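Relatório de progresso - célula simulada de dois braços
Última atualização: março

Olá a todos na Trellstead,

Prometi que desta vez o relatório chegava antes de me perguntarem por ele, e aqui está (por pouco, mas conta). Vou por partes, começando pelo que sei que vos interessa mais: a célula virtual está montada, arranca sozinha de manhã e já não precisa de mim ao lado a reiniciar processos. Em janeiro não podia escrever isto.

Quem leu o relatório anterior lembra-se de que tínhamos ficado presos no carregamento do modelo. O robô entrava na sala com os ombros deslocados em relação ao tronco e, assim que a física ligava, os braços davam um salto valente. Passei dias convencida de que era problema dos limites das juntas. Afinal era um ficheiro antigo da Ferrand, com a origem do tronco definida noutro sítio, que ficou perdido numa pasta e continuava a ser lido primeiro. Apaguei o ficheiro, refiz as ligações dos ombros uma a uma, e o salto desapareceu. Fica a lição de limpar as pastas quando se muda de versão - já a apontei na nossa folha de procedimentos, a negrito.

A parte da sala também avançou. Temos o armário de gavetas no canto, com objetos no tampo, e as cores das paredes e do chão continuam berrantes de propósito: assim vejo logo quando uma câmara está virada para onde não deve. Sei que na última reunião alguém achou aquilo feio, e é feio, sim senhor, mas poupa-me imenso tempo. As texturas a sério ficam para a fase seguinte.

O grosso do trabalho deste período foi nas câmaras e nas garras. São 2 braços, cada um com a sua garra de dedos paralelos, e para cada garra é preciso verificar a abertura, o alinhamento dos dedos com o corpo e o que a câmara apanha quando o braço se mexe. O meu método é pouco sofisticado: ponho os braços numa pose, abro as vistas lado a lado e fico a olhar até alguma coisa me incomodar. Só depois vou aos números.

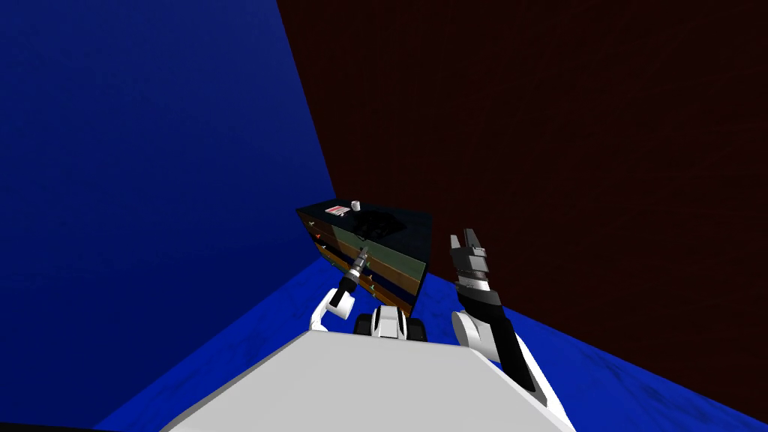
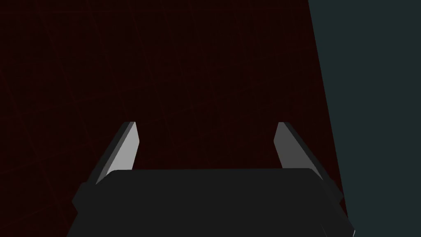
Vista de cima do robô e, logo a seguir, uma garra aberta vista de trás.

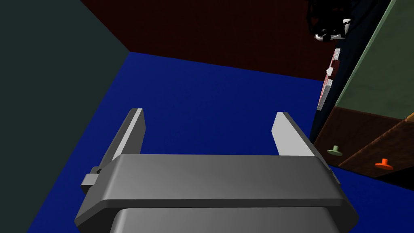
Quanto à calibração propriamente dita, corri 800 ciclos de abrir e fechar com a célula sem supervisão, de um dia para o outro, e no fim comparei a posição pedida com a posição lida. Seis ciclos falharam, todos pelo mesmo motivo: o comando de fecho chegava enquanto a garra ainda estava a abrir e o controlador ficava à espera de uma confirmação que nunca vinha. Acrescentei um tempo de guarda entre os dois comandos e repeti uma série mais curta, de 100 ciclos, sem falhas. Quero repetir a série longa antes de dar o assunto por fechado, porque já me enganei com séries curtas noutras ocasiões e não me apetece ter de vos escrever a desdizer-me.

O que ainda não está bem:

O atrito dos puxadores das gavetas. Neste momento os dedos fecham sobre o puxador e, se a aproximação vier um bocadinho de lado, escorregam. Pode ser do valor de atrito, pode ser da malha de colisão, que é mais grosseira do que a forma que se vê. Desconfio da malha. O pessoal da Vilico tem uma versão mais fina e ficou de ma enviar, estou à espera.

A iluminação está muito plana numas vistas e escura demais noutras. Para a manutenção da célula isto não atrapalha grande coisa, mas quando começarmos a treinar com imagens vai fazer diferença, e prefiro tratar disso agora do que às pressas.

Os registos enchem o disco. Uma noite inteira de ciclos gera uma quantidade absurda de ficheiros, e eu tenho andado a apagá-los à mão. Preciso de um script decente ou de um disco maior, ou das duas coisas!

Sobre dinheiro, não tenho grande novidade: estamos dentro do que ficou aprovado para o projeto Prenero e não conto pedir reforço neste período. A única despesa que queria antecipar é justamente a do disco, que estava prevista para mais tarde. Se puderem dizer-me que sim por e-mail, trato da encomenda no mesmo dia.

Próximos passos, pela ordem em que os vou fazer: série longa outra vez, malha nova dos puxadores assim que chegar, e depois a rotina de arranque escrita como deve ser, para que outra pessoa consiga pôr a célula a funcionar sem me telefonar. Neste momento metade da rotina está na minha cabeça - e a outra metade num caderno com manchas de café. Para abril gostava de vos mostrar uma gaveta a abrir do princípio ao fim, em direto. Costumo ligar a célula às oito da manhã, por isso, se alguém quiser espreitar antes disso, é só avisar e eu partilho o ecrã.

Este site utiliza cookies para melhorar a sua experiência. Ao continuar a navegar, aceita a nossa política de cookies.

Contacto | © Prenero | Voltar ao topo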